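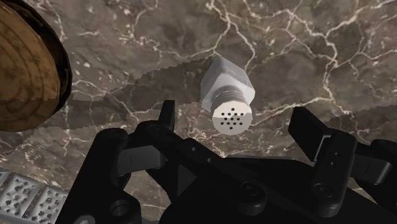 Right, thread on what the arms have done to our packing floor, because people keep asking me in the canteen and I'm sick of giving the short version. I pack gifty kitchen stuff for Mosarance. Salt shakers shaped like a bolt, mugs, novelty bits, all of it awkward. Every new item gets tried on the computer first now, before an arm on the floor goes near it. So you get a white shaker hanging over brown marble with the two black fingers coming up either side of it, and me stood at a screen with a coffee deciding if that's a sensible place to grab. Thats a chunk of my job now. It wasn't in February.

Before: six of us on the long bench. Pick, wrap, box, label, shove it down the rollers. 3,000 pieces on a heavy shift, less on a normal one. Wrists gone by teatime.

Now: three arms on line two, supplied by Drasska. Two of us minding them. The rest moved to returns and the odd-shapes bench. Nobody laid off, I'll say that up front as it's the first thing everyone asks. Two agency lads weren't renewed though and I'm not going to pretend that's a different subject.

Mattes Janssen went to returns and likes it. Sits down half the day. Says he'd forgotten what his own feet felt like.

I don't like it as much as him. Minding is tiring in a way I can't explain to my husband. You're not doing anything and you can't stop watching. Old job I could pack and chat. Now if I chat I miss the amber light and then there's a queue and then there's Bernd.

(Bernd Diekmann, shift lead. He's fine. He gets it from above.)

The screen work though. Didn't expect to enjoy that. They send the item over as a model, you look at where the fingers want to close and you say yes, no or try again. Friederike Strobel trained us, took an afternoon, very patient with me and my one-finger typing.

With the bolt shaker I said keep off the end with the holes. Go for the sides of the head, it's got flats on it. Any packer would tell you that, you pick it up by the flat bit. Friederike wrote it down like I'd said something clever. Eighteen years of picking things up, somebody finally takes notes

Which brings me to money. If what I know is going into the machine I'd like it on my payslip. Gerd Reuter (union rep) has put in for a new grade, "line minder with setup" or some such. Steinbach site already has one apparently. We've been told it's being looked at. It's been being looked at since they unwrapped the first arm.

Good stuff, to be fair to it:
- no more lifting the full crates off the end
- noise is way down, I've stopped wearing plugs on line two
- nobody's shouting the count across the floor

Bad stuff:
- breaks. Used to go together, now it's staggered so the arms are always covered. I've eaten my sandwiches alone more this spring than in my whole life
- the numbers board. It shows the line's picks but it's our names next to it. Arm drops a mug, my name goes red. Explain that
- odd-shapes bench gets ONLY the horrible jobs now. The easy stuff used to break up the day and the easy stuff went to the arms

That last one's the big one for me and I've not heard anyone from the office say it out loud. Some 1,000 pieces a shift still get done by hand and they're all the swines. Handles, glass, things in sets that don't nest. Justinas Vītola does them all day and his thumbs are in bits. Rotate people!! it's not hard

Asked Bernd for rotation, an hour on the bench and an hour minding. He said he'd try it for late shift. Will report back.

Someone's replied asking would I go back to the old way. My shoulder says no. Rest of me would want the bench back with everyone on it, and the radio. Bit of both please

And to whoever asked, no they don't have names. The Jorkska lot named theirs, we've got one two and three. Three's the slow one.

Break's over, more later if the amber light lets me

We use cookies to improve your experience on this site. By continuing to browse you agree to our use of cookies. Accept all | Manage preferences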